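Waltmont Home Baking Board
Thread: cups or scale?? settle this before I buy flour again
Started by crumbly_dee, December 2022

Ok so third loaf of sandwich bread in a row that came out like a doorstop. Same recipe, same pan, same oven. Husband says it's the flour. I say it's the measuring cup. Photos first, whole sad story under.

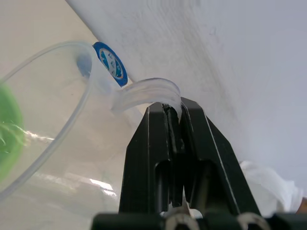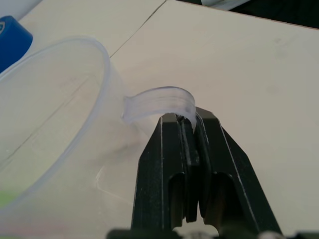

Baking Basics > Measuring and Conversions

crumbly_dee wrote:
Recipe is the one from Sharon Khaemba's handout, the class she does at the library in Skillham. She gives everything in cups and then grams in parentheses. I never looked at the parentheses. Cups my whole life. My mother did cups, her mother did a teacup with no handle.

So last night I borrowed my neighbor's scale and weighed my flour after I cupped it, the way I always do it, scoop right in the bag and shake it level. I was 68 grams over for the whole recipe. 68! That's not a little bit, that's another small roll in there.

Questions. Do I really need a scale or do I just need to learn to scoop right. And if scale, which one, and does it matter for yeast and salt or only flour. Not made of money this month.

ryeguy_tom wrote:
Scale. Done. Next thread.

pennyandpans wrote:
Oh here we go. No you do not NEED a scale. Fluff the flour with a fork, spoon it in the cup, level with a knife. Been doing it that way forever and my bread is fine. What changed is you're packing it. Shaking it level settles it down, that's your extra flour right there.

ryeguy_tom wrote:
Sure, and then it's humid one week, or the bag's been sitting under another bag in the pantry, or you fluff less because the phone rang. Weighing takes those out. Also one less thing to wash. Bowl on scale, pour, zero, pour.

pennyandpans wrote:
Humidity changes the weight too Tom. You know this. We did this in August.

ryeguy_tom wrote:
We did and I was right in August

oldmillroad wrote:
Hi Dee. Before you spend anything. What flour? If it's the Laitinen bread flour it drinks a lot more water than plain store brand, and people get dry heavy loaves from it even when they weigh everything. I had bricks for a month when I switched. Added a splash more water, problem gone.

crumbly_dee wrote:
It IS Laitinen! The blue bag. Switched when the store was out of my usual one. Huh. So husband might be right. Not telling him yet.

oldmillroad wrote:
Could be both of you. Extra flour plus thirsty flour. Dough should be tacky, little bit sticky on the side of the bowl. If it cleans the bowl right away and feels like clay, too dry. Don't add more flour because the recipe says so.

crumbly_dee wrote:
clay is the exact word. Felt like kids modeling clay. I thought that meant I kneaded it well lol

sourdoughsal wrote:
Jumping in on the which scale question. I have the Kirkex kitchen one, the flat one with the glass top. Two years, still on its second set of batteries. Only gripe — it shuts itself off if you're slow. So I'm standing there scraping honey off a spoon and it goes blank and I've lost my number. Otherwise good. Reads in grams and ounces both.

pennyandpans wrote:
See, that would make me throw it out the window. My cups never turn off.

sourdoughsal wrote:
ha. fair. You can write the number down as you go. I keep a pencil on the counter.

mtn_biscuit wrote:
I'm going to disagree with pretty much everyone. Neither one matters as much as you think for sandwich bread. Learn the dough by feel. I use a cup for the first part of the flour then go by hand. Add till it feels right. The number in the recipe is a starting spot.

ryeguy_tom wrote:
"By feel" is great advice for somebody who's made 3,000 loaves. She's on three doorstops. She doesn't have the feel yet, how would she.

mtn_biscuit wrote:
How do you think you get the feel. By feeling it. People get a scale and quit touching the dough, then the weather changes and they post in here wondering what went wrong.

ryeguy_tom wrote:
Nobody's stopping her touching it. You can weigh it AND touch it.

oldmillroad wrote:
Both of you, deep breath. Weigh it the first few times so you know what right feels like. Then go by feel if you want to. You don't know what you're feeling for until you've had one good one.

mtn_biscuit wrote:
ok that I can live with

crumbly_dee wrote:
This is helpful, keep fighting. Follow up — wet measures. I've got a dry set and then one plastic cup I use for everything else. Does it matter if I use the wrong kind? Milk in the dry cup etc.

pennyandpans wrote:
Same volume if they're made right. Trouble is you can't fill a dry cup of milk to the very top and walk across the kitchen with it. So you underfill. Liquid cup, set it down on the counter, bend down and look at the line at eye level. Don't hold it up in the air and squint, everybody does that and everybody pours wrong.

sourdoughsal wrote:
And check the cup itself. I had a cheap set where the half cup twice did not fill the one cup. Took me ages to figure out. Fill the half with water, pour it in the big one, twice, see where it lands. If you do end up with a scale put the cup on it with water to the line, easy way to find out if the line is lying to you.

crumbly_dee wrote:
Just went and did the water thing. Half cup twice was fine, right up to the rim. Third cup is short. Three of those left a gap I could see from across the room. So that's fun. That's the one I use for oil.

pennyandpans wrote:
Toss it. Or give it to the flour bin as a scoop. Scoop only!

ryeguy_tom wrote:
not saying anything

pennyandpans wrote:
Good.

fern_in_the_kitchen wrote:
Long time reader, mostly pies. On yeast and salt, you asked and I think it got skipped. Most cheap kitchen scales aren't great at really tiny amounts. They jump or they don't notice you added anything. I use spoons for salt, yeast, baking soda and scale for flour, sugar, butter, water. Works fine. Watch the kind of salt though, coarse salt in a teaspoon is a lot less salt than table salt in the same teaspoon. Ruined a pie crust that way, and a batch of pretzels.

crumbly_dee wrote:
Thank you Fern. I use table salt so ok there I think.

sourdoughsal wrote:
Fern is right about tiny amounts. Mine won't see a pinch of yeast. If you want you can put the bowl on with 50 grams of something in it already, I heard that helps it wake up, but I never saw a difference. Spoons.

mtn_biscuit wrote:
What temp is your water btw. And how long is it rising. Everybody went straight to flour. Dense loaf can be a short rise too, specially in a cold kitchen.

crumbly_dee wrote:
Kitchen is freezing, we keep the heat low. Rise is an hour because the handout says an hour. Water is warm from the tap, didn't measure it.

mtn_biscuit wrote:
There you go. An hour in a warm classroom is not an hour in your kitchen. Go by size. Let it get to double, however long. Put it in the oven with just the light on and the door shut. Take a marker and put a line of tape on the side of the bowl where the dough starts so you're not guessing.

oldmillroad wrote:
Good catch, I should have asked that. Oven with the light on, yes. Just put a note on the oven door. I preheated a whole bowl of dough once, bowl and towel and all.

fern_in_the_kitchen wrote:
the towel!! oh no

ryeguy_tom wrote:
I'll agree with biscuit on the rise. Mark this day down.

pennyandpans wrote:
So to be clear we have too much flour, thirsty flour, a bad third cup and a cold kitchen. And Tom wants her to buy a gadget.

ryeguy_tom wrote:
The gadget is how she found out she was 68 over!!! She borrowed one!!

pennyandpans wrote:
...ok yes. That's true.

crumbly_dee wrote:
Update. Did it again this morning. Neighbor's scale, Sharon's grams, the parentheses this time. Held back a bit of the flour at the start and added a splash more water like oldmill said. Dough was stickier than I've ever let it get, hated it, wanted to add flour so bad. Didn't. Rise in the oven with the light on, took way longer than an hour, I ran to the post office and back and it still wasn't up to where I wanted. Baked it.

It's bread. It's real bread. Soft in the middle, holds up for a sandwich, a little flat on one side where I shaped it badly. Husband ate the heel standing up at the counter with butter.

oldmillroad wrote:
Hooray! Flat side is the seam, pinch it closed and put it face down in the pan.

sourdoughsal wrote:
So glad. Buying a scale then?

crumbly_dee wrote:
Think so. Neighbor wants hers back. Will look at the Kirkex if it's on sale. Keeping the cups for pancakes and muffins, I'm not weighing pancakes.

pennyandpans wrote:
Pancakes by cup forever.

ryeguy_tom wrote:
I weigh pancakes. 200 grams flour, comes out the same evry time

pennyandpans wrote:
Of course you do

mtn_biscuit wrote:
Dee what did the dough feel like right before you shaped it? Try to remember it. Write it down even.

crumbly_dee wrote:
Kind of like an earlobe? Puffy and cool. Little sticky on my palm but it came off. Writing it on the handout now. Next one's going in tomorrow, half whole wheat, so I'll probaly be back in here asking about that.

oldmillroad wrote:
Whole wheat needs even more water. Start a new thread when you do, this one's long.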